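Open day at Turnstead puts simulated kitchens on the big screen

The queue at the Turnstead open day in February formed outside the smallest room in the building. Inside were two workstations, a projector and Zixuan Guo, who runs simulation for the firm's manipulation group and had agreed to repeat the same demonstration every half hour until four o'clock.

Visitors who had come for moving hardware found it next door, where a Gristis arm was sorting pipe fittings behind a polycarbonate screen. Guo's arm existed only in software. It worked in a rendered kitchen, on household objects, and the audience watched it on the wall.

"Most of the training happens in here," Guo said between sessions. "The physical cell gets what survives. If a policy can't pick up a utensil in simulation, I see no reason to book it time on the real arm."

The group keeps a library of 3235 object models, from cutlery to furniture. Of these, 2047 have passed what Guo calls the contact check, a routine that drops, pushes and squeezes each model to see whether it behaves. The remainder can be placed in a room as background but are not offered to the gripper.

"A model can look perfect and be useless," Guo said. "The mesh has a hole in it, or the mass is wrong by a factor of ten. You close the fingers and the thing shoots across the room. We had a teaspoon last year that left the building."

The demonstration task was a scoop with a long handle, resting on a marble worktop. Guo chose it because the shape is awkward for a parallel-jaw gripper. The bowl is round and the handle is thin, so the centre of mass seldom sits where the fingers close. A grasp at one end must resist a good deal of rotation as soon as the object is lifted.

Rooms are assembled by a program called Zeria, which draws the wall colours, flooring, furniture and clutter at random within set limits. Guo does not ask for tidy results. Objects are allowed to turn up in places where no householder would leave them, and the viewpoint may be partly blocked by packaging.
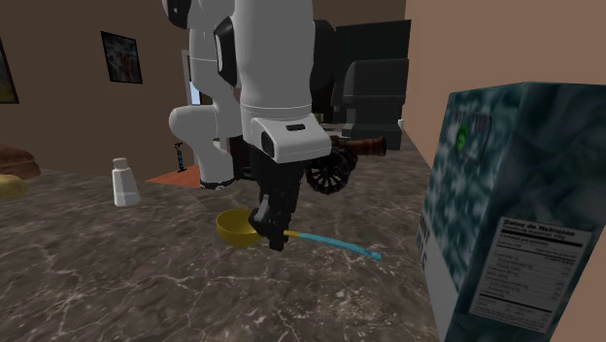
Why train a robot on rooms that no real kitchen would resemble?

Variation in the surroundings stops the controller from relying on them. A policy trained in one fixed room tends to learn that room, including the colour of its walls, and its success rate falls when anything is changed. If the background differs in every episode, the only dependable information left is the object and the gripper.

Guo put a figure on it for the afternoon group. The current policy was trained across 2892 generated rooms. An earlier version, trained on 46, performed well in those rooms and poorly everywhere else. "It had memorised them," Guo said. "We moved a lamp and it reached for the wrong side of the counter."

Questions from the floor concentrated on the gap between simulation and hardware. One visitor, a maintenance engineer, asked how friction was set. Guo replied that it was sampled over a range for each episode, and that the range had been taken from bench measurements of finger pads in new and worn condition. Soft and granular materials remain a weak point. The scoop can be grasped and moved, but scooping flour with it is a different problem, and the group has postponed it.

Another asked about camera noise. The renderer adds blur and exposure error, Guo said, though fewer kinds than a real lens produces. The lighting model is due to be replaced with one licensed from Dehghan, which handles reflections from polished surfaces more accurately. Marble and glossy plastic are the cases Guo expects to benefit most.

Asked how long it takes before a policy is moved to the physical arm, Guo declined to give an average. "It depends on the object. Boxes are quick. Anything with a handle, I tell people to come back after lunch, and I don't say which day."

The contact check is being rewritten to cover hinged objects such as scissors and tongs. Guo expects to have it running before the next open day, in the same room, with more chairs.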